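Equipment Planning Coordinator (part time, with room to grow)
Pulteo, Jerndale workshop
Posted 2022-06-14

We are a small outfit that teaches robot arms to pick up everyday things, and we have reached the happy stage where our shopping list is longer than our memory. If you like a tidy spreadsheet, enjoy talking to suppliers and don't mind stepping over a cable or two on your way to the kettle, we would love to hear from you!

You would work alongside Moushumi Majumder, who runs the workshop floor, and Yurii Ostapchuk, who looks after the arms and wears out more gripper fingers than the rest of us put together. Our spending on fingers, spare parts and test objects came to $3,539 in April, and next year we hope to add a second workstation, so there is a proper budget to build – quotes to gather, delivery times to chase, and a few friendly arguments to settle over what we need now and what can wait.

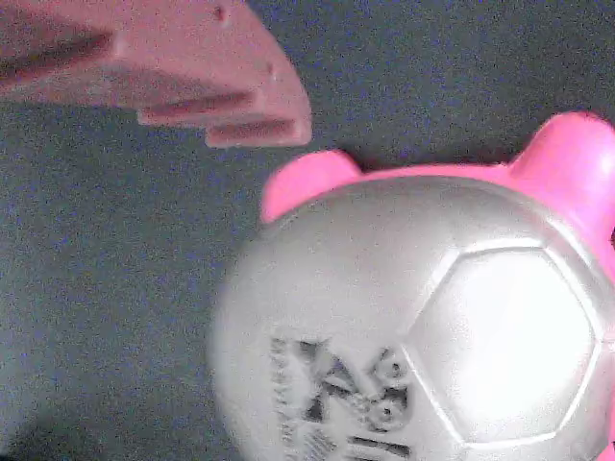

Pink gripper finger and a soccer-ball toy with pink ears, at the Jerndale workshop.

Your first job would be the test object shelf. We have 218 items on the books and would like a plan for replacing the tired ones and buying new shapes, with a ceiling of $900 for the first round. After that comes the bigger question of whether to keep buying our fingers from Kurup or set aside money to make them ourselves, and we would really value a fresh pair of eyes on it.

You don't need a background in robotics. Some experience with purchasing or bookkeeping is a must, and patience on the phone helps a great deal. Hours are flexible, though we do ask for two mornings a week in the building.

To apply, please send a resume and a short letter to Anoma Karunaratne at the Jerndale office. Tell us about something you once had to buy on a tight budget and how you went about it – big or small, we read every one.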